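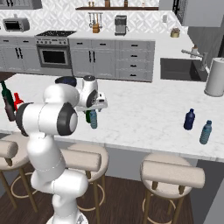 Sealing a marble island before rental use
Our housing association in Olldale manages furnished units with white marble counters. The veining is faint and gray, so any ring left under a bottle is likely to show. The board has allowed $400 per unit for stone care. Is a yearly sealing each August sufficient, and must the counter remain out of use afterward?
Banafsheh Shahbazi

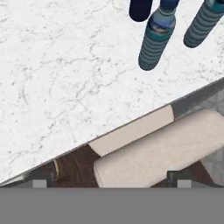
Yearly treatment is normally adequate for a kitchen. Clean the stone with a neutral soap, allow it to dry overnight, and apply the sealer in thin coats. Keep the surface clear for 8 hours at a minimum. Please note that sealer slows staining only. Lemon juice and vinegar will still etch the polish, and tenants should be told so in writing.
Rostami Stone Care
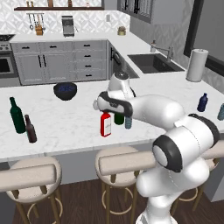 Bottles on a marble island.

We use Evum on ours, $100 a can. No complaints so far.
Lutach

Kindly check the can for coverage before ordering. Ours was short for the larger units.
Olldale Tenant Services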